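Search this blog Type and hit enter

Home-brewing my way through a quiet summer

So I finally did it – I brewed a beer I'd serve to people I don't live with! If you've been reading since January you know how the first few batches went. The brown ale tasted like wet bread, the wheat beer tasted like a banana that had been in a gym bag, and the less said about the spruce thing the better (three of you asked for the recipe anyway, and no, I'm protecting you).

This one is a farmhouse ale, more or less in the style of what they pour at Skokinach. If you haven't been, it's the little brewery out past the grain elevator in Elport, with the crooked porch and the one picnic table everybody fights over. Their Groden is my favorite summer beer, full stop. It's cloudy and a little peppery and smells like hay, and I've been trying to work out how they do it for two years.
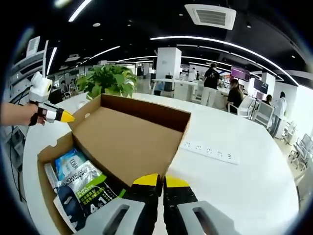
My big mistake until now was temperature. I kept reading that farmhouse yeast likes it warm, and I kept not believing it, because every other yeast I've used punishes you for letting things heat up. This time I just left the bucket in the upstairs closet and let it go. It bubbled like crazy for two days, slowed down, sulked for a while, and then started up again when I'd already given up on it. I gave it 25 days in the bucket before I bottled, and I only lifted the lid twice, a personal record.

The grain was mostly pilsner malt with a bit of wheat and a handful of rye that was left in the bag from last fall. I used 900 grams of the wheat, and next time I'd go a little lower, since my sieve clogged and I stood there poking it with a chopstick for most of an evening. Hops were whatever was in the freezer. I don't think it matters much in this kind of beer, though I know at least one reader who'll be writing to me in capital letters.
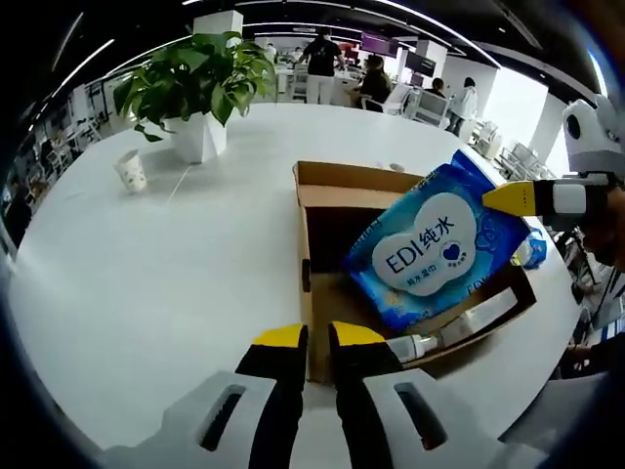
Yeast is where I spent real money. The shop in Elport had stopped carrying the strain I wanted, so I ordered a farmhouse culture called Lukoševičius from a small seller up north. It comes dried, in little flakes that look like fish food and smell a bit like orange peel. You're supposed to use hardly any of it. I used too much. It was fine!

Bottling day was the usual mess. I ended up with 47 bottles, one of which I dropped on the back step, so 46 and a very interested dog. I went a touch heavy on the priming sugar because I like it fizzy, then spent two weeks lying awake listening for explosions. None so far.
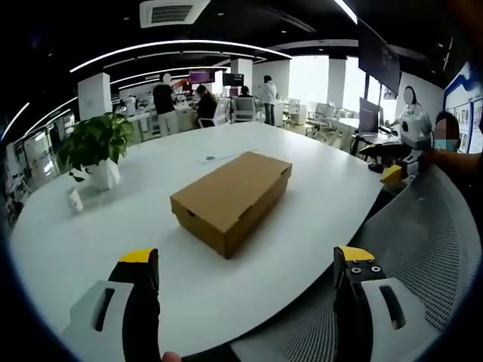 How it tastes

Really good?? It poured a hazy gold with a big loose head that hung around longer than I expected. There's pepper up front, some orange, and then it finishes dry, almost chalky. It isn't Groden. Theirs has a softness in the middle that mine skips right over, and I'm pretty sure that comes down to water. Elport water is hard enough to stand a spoon in, and I know Skokinach treats theirs (it says so on the board by the bar). So that's my next project – I've got a water testing kit picked out and a very dull book to go with it.
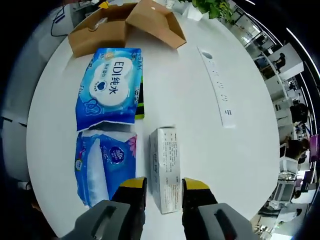
Last updated: 13 July 2020

A few of you asked what to eat with it. We had it with grilled chicken and a cucumber salad with too much dill, and that was about perfect. It was also good with potato chips, standing up in the kitchen. I wouldn't put it next to anything sweet. I tried it with peach pie and the beer turned sour and thin on me, which was a shame for both of them.

I'm holding back a dozen bottles to see what they do by winter. The rest are going fast. If you're local and you have swing-top bottles you don't want, please leave me a comment, I'm down to the ugly ones. And if anybody has managed to brew with Elport water straight from the tap and liked the result, tell me how you did it before I buy that kit.

47 comments | 3,190 shares

Contact | Copyright 2020, all rights reserved | Back to top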